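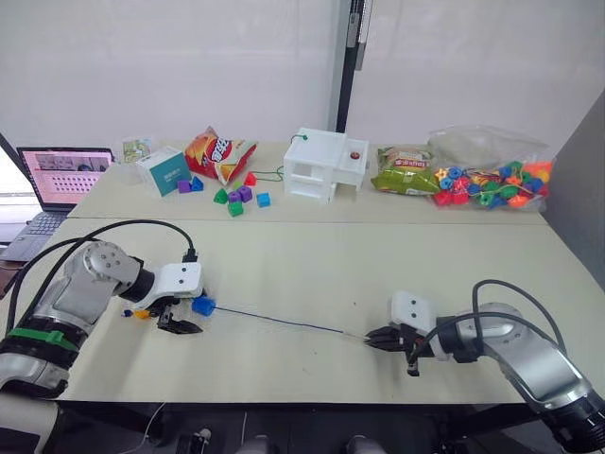
**Public Administration and Civic Life**
**Unit 4: Official Observances and the Neutrality of the Civil Service**
Instructor: Aishwarya Thampi
Revised 4 December 2024

## 1. Scope of the unit

Governments mark occasions of many kinds: national holidays, memorial days, heritage months, anniversaries of a law or a treaty. This unit considers who decides that an occasion will be marked, under what authority, and at whose expense. Students should have read the first two chapters of Tapia before class.

An *observance* is an act of recognition by a public body. It may be a proclamation, a flag order, a ceremony or a notice to staff. A *public holiday* is a narrower term and refers to a day on which offices close by law. The two are often confused in news coverage, and written work should keep them apart.

## 2. Sources of authority

- **Statute.** The legislature names the day and may direct the executive to issue a yearly proclamation.
- **Executive proclamation.** The head of government acts alone. A successor may decline to repeat it.
- **Agency practice.** A department holds an event under its general powers over staff matters.

Agency practice is the weakest of these in law and the most common in daily life. It rests on habit, and a change of leadership can end it without any public decision being made. 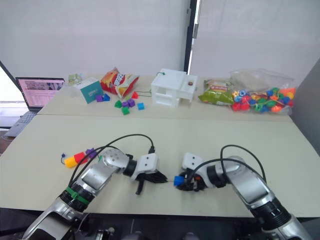 ## 3. Case study: the town of Skavstead

In May the Skavstead town council received a petition with 1,679 signatures asking that the town flag policy be put in writing. Until then, requests had gone to the town clerk, Leopoldo Quezada, who approved or refused them at his own discretion. The council adopted a rule allowing any resident group to apply, provided that the request reached the clerk 15 days in advance.

Councilor Zyanya Camacho voted against the rule. She argued that a flagpole on public land speaks for the town, and that opening it to all applicants would leave the council unable to refuse any of them. Supporters replied that unwritten discretion had treated similar groups differently.

Note that both sides claimed to be defending neutrality. Camacho meant silence on contested matters; the supporters meant equal access.
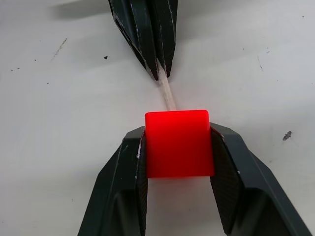
## 4. Attendance by senior officials

The presence of a minister or department head is usually read as endorsement, and absence as its opposite. Students should treat such readings with care. Schedules, security rules and election-period limits all affect attendance. A pattern across several years is stronger evidence than a single event.

## 5. Written assignment

Choose one observance held by a local government. Identify its source of authority and state whether it could be ended without a vote. The maximum length is 490 words, excluding notes. Submit papers to the department office, attention Wenceslao Quezada.

**Reading:** Araceli Tapia, *The Public Calendar* (Clarero), chapters 1, 2 and 5.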